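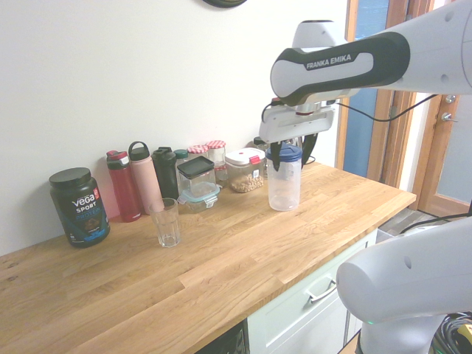

Franka arm with the gripper closed on the shaker cup, counter station

Arm stops with a reflex error when it lifts the shaker cup

Posted in: Robot Arms > Grippers and Grasping
1,575 views | 3 replies | Print | E-mail this page

Yiğit Karaca

We have a Franka arm set up at a kitchen counter and it has to pick up a plastic shaker cup with a screw lid, lift it and set it down further along. The gripper comes down over the lid and closes fine. Then on the lift the arm locks up with a reflex error and I have to clear it by hand before it will move again. In my last run of 23 tries it did this 15 times. The cup is empty, so it can't be the weight.

It only happens with this cup. The drinking glass and the water bottle with the loop cap go up without trouble, same speed, same script. I already raised the contact thresholds once and the error came a little less often, but I don't like doing that with people walking by.

The other thing is that twice the cup came out of the fingers when the arm stopped, and once it rolled into the glass jars at the back. Nothing broke. What should I look at first?

Share | 2 comments

Ferhat Polat

Put the thresholds back where they were before you do anything else. They are there so the arm stops when it runs into something, and if you keep raising them you will get fewer errors and a harder hit. You have glass on that counter. Move the jars away from the back while you test.

Then check the grasp height. A screw lid is wider than people think and the edge is often ribbed. If the fingers land half on the lid and half on the cup wall, they squeeze the soft part and the cup tilts. We had this at Fudton with a sports bottle. One finger got hung up on the lip and the arm pulled sideways at the start of the lift. Bringing the grasp point up 20 mm fixed it for us, but your cup will be different, so measure it.

Also look at the cable that comes off the gripper. Run the lift slowly with the fingers open and nothing in them, and watch whether the loop goes tight or catches on the arm. If it does you will get the same error with no cup at all.

Share | 4 comments

Arnel Catacutan

Had the same thing, restarted the controller and it went away. Might be worth a try.

Share | 0 comments

Güven Bozkurt

I would not count on the restart. If it only fails with one object, the controller is probably OK.

Check what you entered for the load. The arm works out how much force it should be feeling from the hand and payload values, and if your script switches to a "full cup" value after the grasp, the numbers are wrong for an empty one. I did exactly that with a script I copied from our bottle job. Set the payload to the real weight of the cup, even if it is next to nothing, and log the external force for one good lift and one bad one. If the force is off right after the payload change, that is your problem. If it jumps when the cup leaves the counter, go with what Ferhat wrote - the grasp is bad.

For the dropped cup, see whether your error handler opens the gripper. Ours did, from an old recovery routine. Take that line out and have it hold until somebody is standing there. And press the stop before you reach in to grab the cup, even if the arm looks locked.

Share | 1 comment

Tags: franka, reflex error, gripper, payload settings, dropped object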